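Gripper comparison, progress note
2023-03-06
To: Daranee Chuensuk
From: Jawad Malik, Nuvthorpe

Hi Daranee, quick one on how the Iltari money is being spent. We've moved off the bench and into a proper bedroom, and it's far more fun (and far more cluttered!) than the lab ever was. Both hand-held units have had plenty of use, mostly on clothes.
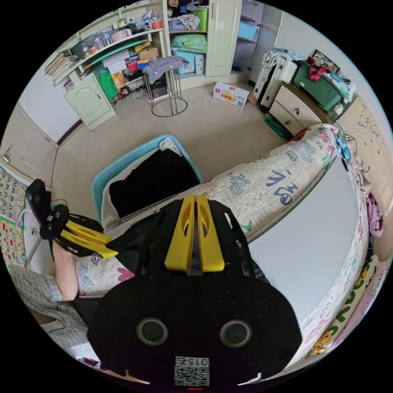 The two hand-helds by the bed, yellow fingers on both.

I like the tapered fingers more than the old Vitale set, which kept slipping on thin cotton. Kamonchanok still prefers the Vitale grip on towels, so we're keeping both in the comparison for now. We've done 20 shirt trials and 9 of those need repeating, my fault, I'd left the wrong settings on the Gato controller.

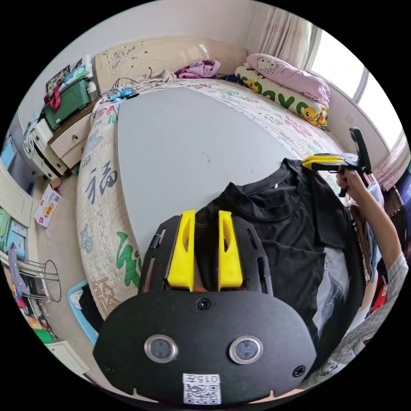 Black T-shirt on the bed, one gripper holding it at the shoulder.

Next up is trousers, then the wrist cameras. Ayuba wants two more sets of fingers before July and I'd back him on that, they're cheap enough. Costs sheet to follow once Ekkachai's checked my sums.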